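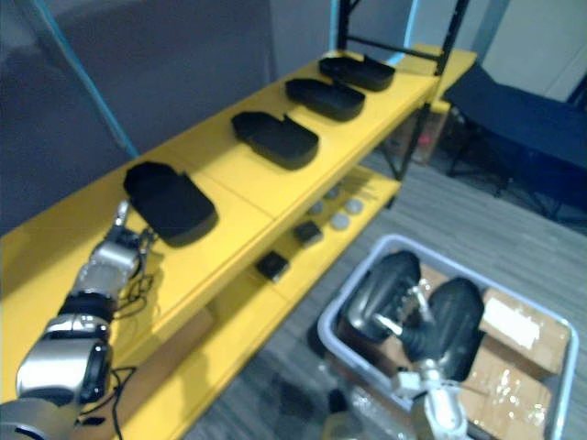 Two-arm station at the open day, with the trays on the top shelf and the box bin on the floor.

Progress report to the Brelus fund, second period
Zustville, Oct 15, 2024

1. Open day

In the last report we promised to show the two-arm station to people from outside the project before the end of the year. We did this at our hall in Zustville. The doors were open for one afternoon and we received 58 visitors, mostly from small warehouses and packing companies in the region, and also two classes from the technical school.

The work we showed is the same work that we use for our daily tests. The left arm serves the row of four black trays on the yellow shelf, and the right arm serves the gray bin with cardboard boxes. Small parts are kept on the lower level. We chose not to prepare a special show program. The visitors saw the normal speed, which some of them found slow, and they also saw two stops. One stop was from a box that turned in the gripper, and the other was our own mistake in the start-up order.

The Hadgu software team explained the control screen in a separate corner. This part was too crowded, and next time we will make groups.

2. Test results since July

From July until the open day we made 686 complete runs with the present shelf layout. Of these, 596 finished without help from an operator. Most of the others stopped at the bin side. Boxes with shiny tape are still difficult for the detection, and we have changed the lighting two times with only a small improvement. The tray side is now stable enough that we do not plan more changes there in this period.

3. Feedback from visitors

We asked for written comments and received fewer than we hoped. The question that came most often was about the height of the shelf - many companies have higher racks than ours. The second was about the price, and we could not give an answer yet. Three companies asked to send us their own boxes for a trial, and we have accepted two of them.

4. Costs

The open day cost 2,000 euros, including printing, transport of visitors from the station and the extra insurance. This is inside the approved budget line. We ask for permission to move the unused part of the travel line to new lamps for the bin side.

5. Next steps

- Trials with the boxes of the two companies
- A higher shelf, borrowed from our partner Skindesance
- A shorter start-up list for operators, on one page

The full table of runs is sent together with this report.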